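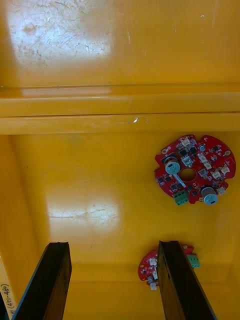
By Revathi Pinto | Posted in May | Filed under: Demos, Open days

So you've been told your robot cell is going to be "on show" at the open day, and you have a week. Been there! We did ours at Kamath last spring and again this year, with 700 people signed up, and I've had enough emails asking how we run the kitting demo that I'm writing it down once and sending everyone the link.

The demo is simple on purpose. Two arms, one table, four yellow bins of parts, one steel tray. The arms pick parts out of the bins and put a kit together in the tray, somebody takes the kit away, and off it goes again. People love it. I've seen grown adults stand through five rounds with their coats on.

Step 1. Pick parts that look different from each other

You want visitors to be able to tell from the back row what got picked. We use little motors with their leads on, round red circuit boards, a twisted white harness and a longer harness with colored wires. The boards are the star (kids call them cookies), and they stand out nicely against the yellow. The harnesses are the hard part, and I'd keep them in anyway, because a demo where nothing ever goes wrong is pretty dull to watch. Just don't make the whole kit out of floppy stuff.

Step 2. Lay out the table

Bins in two columns with the tray in the gap between. Ours go motors top left, boards bottom left, white harnesses top right, colored ones bottom right. Put the tray down, then run each arm slowly to the far corner of every bin it has to reach. Do this before you stick anything down! I taped first my first year and spent a very long evening peeling.

Line the tray with a sheet of white paper. It cuts the shine off the steel and makes the parts much easier to see. Change the sheet when it gets tatty.

Step 3. Do a full dry run with the cables on

I mean every cable, routed the way it'll be on the day. Swing the arm over the tray, over the bins, back out again, and watch the cable the whole time. The loop that looks fine at rest is the one that'll drag across the tray and take a motor with it. Mostafa El Sherbiny did our cable routing this year and he kept going until he'd seen every pose twice, which I complained about and now recommend.

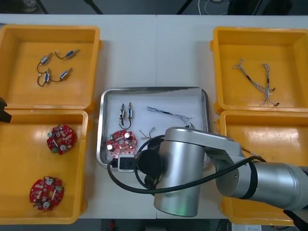

Kit in the tray: two motors, a board and a white harness, plus a small bundle of wires.

Step 4. Decide what you'll say

Our groups were 17 at a time and each got one kit. I tell them what's going in the tray before we start, then I shut up. Let them watch. Questions come by themselves, usually "is it thinking?" when the arm pauses above a bin, followed by "what happens if I move one?" Have an answer ready for that second one and make sure it covers where hands are allowed to be. Ours are allowed nowhere near the table while the arms have power, and the person with the stop button doesn't do any of the talking. That was Ruwan Akanda for the morning and Indira Mathew after lunch.

If a pick fails, say so out loud. "Missed it, let's see if it tries again" gets a bigger crowd than a clean run ever does.

Step 5. Reset between groups

Power off the arms, lift the kit out, put the parts back where they came from, smooth the paper. Spread the boards apart so you can see yellow between them. Motors are the fiddly ones, those leads will knot if you so much as look at them, so lay them out one by one and don't dump them in by the handful.
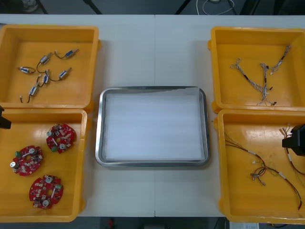
Then walk around to the visitor side and look at the table from there. I skipped this for half a morning and found out later that my own laptop was blocking the tray for anybody under five feet tall. Sorry, small people of the ten o'clock group!

How many spares you need depends on how rough your grippers are. I'd start with 3 complete kits' worth in a box under the bench and top up at lunch. Check the connectors while you're at it. A bent one will go back in the bin over and over unless someone is told to look.

A few leftovers that didn't fit anywhere: put the room number on the signs at the front door (ours was 1209, and half the visitors still ended up in the cafeteria), turn the phone ringer off, bring your own water. And if you change the speed settings to make it look snappier, write down the old ones first. Thirumalai Menon has mine on a sticky note inside the cabinet door, and we've needed it both years.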